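September, after eleven at night

The Nedosano update landed this evening and I've given it three hours I had set aside for the ironing. I'm writing this down before I read what everyone else thinks, because last time I let the forum talk me into liking the fishing.

Jesommont say the patch has "over 1,000 changes". I read the notes with a cup of tea and a good many of those changes are the same change. Every hat in the game has had its price altered and every hat has its own line. I don't mind them fixing the hats. I mind being told it's the biggest update they've ever done when I can scroll past a third of it with one thumb.

What they have done properly is the map. You can now put your own markers on it and they stay put when you quit, which I'd asked for in two separate surveys, so I'll take my share of the credit. The ferry between the islands no longer makes you sit through the bell and the captain's speech either. Fair enough, good, thank you. It has only been three years.

The crafting is still a mess. To make a decent lantern I needed a brass ring, and the ring is made at a bench which is made at another bench, and the second bench only works in rain. It did not rain. I slept in the inn four times to shift the weather and got fog each time. In the end I bought a lantern from the man on the pier for 400 shells and it was better than the one I'd been trying to make. I can't tell whether that's a joke on the player or an oversight, and I suspect they can't either.

Also tried the co-op, on my own, since the others were out or pretending to be. You can start a session and wait in the little room with the bench and the kettle. I waited ten minutes. A stranger joined, jumped up and down on the bench and left. Best company I've had in that game.

Later. Read the forum after all. It's all love hearts and "this team deserves the world". One person said the boat steering is worse than before and got piled on for it. They're right, too. I turned the boat left on the way to the lighthouse and it thought it over first. I wrote a reply agreeing with them and then deleted it, which I'm a bit ashamed of.

The Salian version has been put back again. "Early next year", with a drawing of a sleeping cat. I paid for that version, the boxed one with the cloth map, and there were supposed to be 200 of them numbered by hand. Now it says the numbering will be "printed in a handwritten style". I looked up my receipt to see if the word hand was on it, and it is. I shan't write in. I'll just know.

I do keep wondering why I'm so sour about a game I've put more evenings into than any other. I think it's the way they talk. Every post sounds like a friend with big news and then the big news is a scarf. If they wrote "we fixed the ferry and moved some prices" I'd be delighted with them. As it is I go in with my arms folded.

Things to try tomorrow: the north cave, if the door works now. Selling the pearls at the other shop. Turning the music down in the menu and seeing if it remembers. Must also move the save to the other drive before I lose it again, and do the ironing. 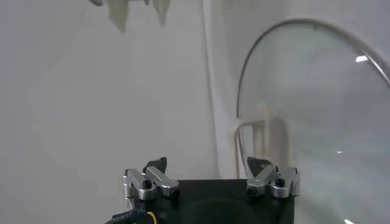
The other thing I've been putting off is Bruvley, the workshop game, which is free until the end of the month and which half the forum swears is the next Nedosano. I played the opening and I'm not sold. You run a repair shop, people bring you broken machines, you click on the broken part until it's not broken. The trailer promised parts you'd want to pick up and turn over, and everything I was handed looked moulded out of one lump of grey soap. A real gripper has brushed silver metal linkages and a black hex screw head sitting at a joint, and soft highlights where the edges are rounded, and I'd happily spend an evening taking something like that to bits on a screen. In Bruvley the screws are painted on. It wants 200 coins for a better screwdriver all the same. I've left it installed, but I'm not buying the screwdriver.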